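3.2 Alcohol use and working memory

Participants were recruited in July through the student health service in Zurnitz. Of the 500 people who returned the screening form, 111 met the criteria for heavy drinking and agreed to come in for testing. They gave a saliva sample, filled out the family history form, and completed the Nalla recall task, which takes 75 minutes with one break.

Those with a parent treated for alcohol dependence scored lower on the second half of the task. The difference held after we adjusted for age, sleep and tobacco use. It was smaller among participants who had started drinking after age 18. Aksoy reported a similar pattern in an older sample, although his group used a shorter list of words.

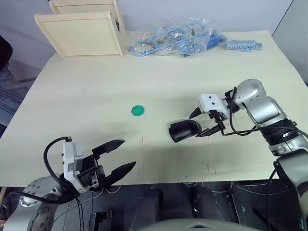
Figure 2. Table with wooden shelf unit and bagged parts.

Recall was scored by two raters working separately. In the practice round, participants studied a group of objects and named them after a delay. Small items with no common name, such as a light-blue toothed strip, can be described in several ways, and raters accepted any answer that gave both color and shape. Practice scores were left out of the analysis. Missing forms were treated as described in section 2.4.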